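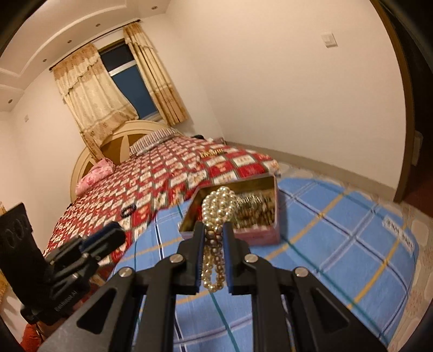
I finally sorted my jewelry on Sunday evening. I had promised myself to do it in January, but every time I opened the box I closed it again, like a person who looks at a bill and puts it back in the envelope.

The problem is that I keep everything together. Bangles, chains, necklaces, the earrings I wore to my cousin's wedding, all in one pink box with gold lining inside. When I am late for a dinner I take the first thing that comes out, and usually three other things come with it. So I wear the same two bangles all year and the rest sleeps.

My plan was simple. I sat down with the box, took out the long things first and left the bangles for later. The pearls were the first, because they are the worst to store with metal. The lady in the shop in Trarby, where I bought them, told me this many years ago, and of course I did not listen. Pearls scratch easily and they don't like perfume or hair spray. Now I wipe them with a soft cloth, and they will live in a small cotton bag, lying flat. If you hang a pearl necklace on a hook for a long time, the thread becomes longer and you begin to see gaps between the beads.

For the chains I used a needle and a lot of patience. Put the knot on a plate, add one drop of baby oil, and open it slowly with the needle from the middle. Do not pull the ends! I pulled the ends of one thin chain and now it is at the repair shop. Mr. Chisholm there (Niall, he always corrects me) wants 30 for the new link and the cleaning. I think it is fair, but I was still a little angry with myself.

I also looked for a proper jewelry cabinet with a mirror. The one I liked, from Stosano, costs 630, and the cheaper one was 600, so the cheaper one is not cheap at all. My husband said that for this money we could buy another quilt and new curtains. I bought instead a set of flat trays with soft dividers. They fit in the second drawer, next to my scarves, and the bangles can stand in a row so I see each one.

What I still don't know is what to do with single earrings. I have quite a few and I cannot throw them away, I always believe the other one will come back from under the bed. If you have an idea, please write me in the comments.

Next week I want to do the scarves – the drawer does not close well anymore.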